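# wumbei-recipes

A collection of home recipes in plain text, with the tools to clean them, scale them and print them as a small booklet. I started it when my family asked me to write down the dishes of my aunt, and then the neighbors also wanted theirs inside. Now it has 458 recipes and it is used by people I never met, so it needs a proper README.

Maintainer: Yaa Akpalu
Last full check of the files: September 2, 2020

## What is inside

- `recipes/` - one file for each recipe, in Markdown
- `units/` - the table of measures and their weights
- `names/` - the ingredient names and their other spellings
- `booklet/` - the templates for printing
- `tools/` - three scripts, all of them short

The ingredient lists together have 3,496 lines. Every line was read by me at least once, but I do not promise there is no mistake in it.

## How a recipe file looks

Each file begins with a small block and then the text:

```
title: Groundnut soup, thick
serves: 6
source: handwritten card
checked: yes
---
- 2 cups groundnut paste
- 1 large onion, chopped
- 3 tomatoes
```

Please keep the order of the fields. The script `scale` reads them from top to bottom and it is not very clever. If `serves` is missing, it will stop and tell you the name of the file.

The field `checked` means that somebody cooked the dish from the written text only, without asking the person who gave it. So far 162 recipes have `checked: yes`. The others can be very good too, but the times and the salt may be wrong.

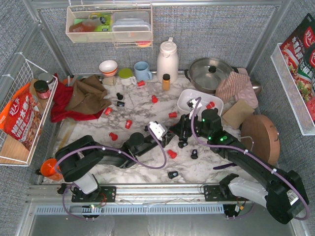
Measures were the hardest part. Many cards say "one tin" or "a small bowl", and the tin was a different size in each house. When the person was still able to show me the tin, I weighed the content and wrote it in `units/local.csv`. When it was not possible, I left the word as it was and added `approx: yes` to the line. The scaling script does not touch such lines, it only prints a star near them.

For flour and sugar I used weights in grams, for liquids milliliters. Cups are the US cup. If you prefer everything in cups, run `tools/convert --cups`, but the results for rice are a little strange and I did not find the reason yet.

## Ingredient names

The same plant can have four or five names, and sometimes one name is used for two plants. The file `names/main.csv` gives one main name and the rest as aliases. I choose the name that a shop in the city would understand. If you disagree with my choice, open an issue and write where you live and how it is sold there.

Some names are still open:

- "bitter leaf", when the card does not say fresh or dried
- "red oil", in the cards from Durneo
- "small pepper", everywhere

## Printing the booklet

```
tools/booklet --size a5 --only-checked
```

It makes a PDF with two recipes on a page if they are short. Pages with long titles break badly - shorten the title in the field `short_title` and it will be fine. The font is Treltema, it must be installed before, otherwise the script takes any font it finds and the fractions look ugly.

## Adding a recipe

1. Copy `recipes/_empty.md` and give it a simple name, without spaces.
2. Write the steps in your own words. Do not copy from printed books.
3. Run `tools/check` and correct what it says.
4. Send it as a pull request, one recipe in one request.

I read the requests on weekends, and in November I am usually slow. Files over 2,000 words will be sent back with a request to make them shorter.

## License

The recipes are CC BY 4.0, the scripts are MIT. The old meal planner that was called Sernora is not part of this repository anymore and I do not fix it.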